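Sat 13 June
By the Sakus press desk

Sakus to fit shared coat stands and wooden hangers in 16 Cullside work rooms

CULLSIDE – Sakus, the office furnishing firm, will supply coat stands and hangers to every shared work room at the Cullside business park under an agreement signed this week. The order covers 16 rooms and 466 wooden hangers, with delivery starting at the Darko building and finishing in September.

The agreement follows a survey of the people who work at Cullside. Sakus received 254 replies. The most common complaint was that coats and jackets ended up on the backs of chairs, where they slid to the floor or got caught under the wheels. Several replies asked for hangers in place of plain hooks, which leave a mark in the collar of a heavier coat.

"We expected people to ask for lockers," said Ayman Mansour, who manages the Cullside account at Sakus. "Most of them wanted somewhere to put a coat for the day and pick it up again at six. A stand by the door does that, and it can be moved when the desks are moved."

Rooms at the park are rented by small teams and are often rearranged at short notice. Wall rails were considered and turned down, as many of the walls are taken up with whiteboards and tenants did not want to lose writing space. Freestanding pieces can also be shifted between rooms by one person without tools.

What is included

Each room will receive:

– freestanding wooden coat stands, the number depending on the size of the room
– wooden hangers with metal hooks
– a low tray for umbrellas
– spare pegs and a small repair kit, kept at the front desk of each building

The stands come from Gerkalell, a workshop that has made coat stands and hall furniture for Sakus for several years. Pegs are glued and pinned, and a broken one can be replaced on site. Tenants may choose between two wood finishes, a light one and a reddish brown. Hangers are ordered separately and do not have to match.

"The hanger matters as much as the stand," said Fuseini Owusu, workshop manager at Gerkalell. "If the shoulder is too thin, a winter coat loses its shape by the end of the week. We asked for a broad one and we are glad Sakus agreed to it."

Gerkalell has turned 3,000 pegs for the order and for the stock of spares. The workshop asks tenants to put the heaviest coats on the lower pegs and to spread the load on all sides of the pole.

A light wooden hanger with a broad shoulder and a reddish-brown coat stand, in a work room with whiteboard panels along the back wall. 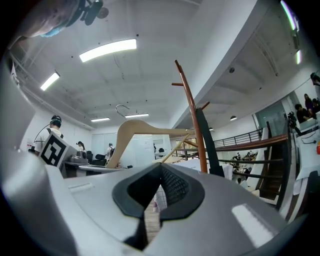 Delivery and requests

Deliveries to the Darko building take place before 9 a.m. so that rooms are free for the working day. Tenants in the other buildings will be given a date by their front desk. Old stands in good condition can be left in the corridor on the morning of delivery and will be passed on to other users in the park.

Teams that want extra hangers, or a different finish from the one listed for their room, should tell the front desk at least a week ahead. There is no charge to tenants for the first set.

Contact: Sakus press desk, Cullside | © Sakus. All rights reserved. | Back to top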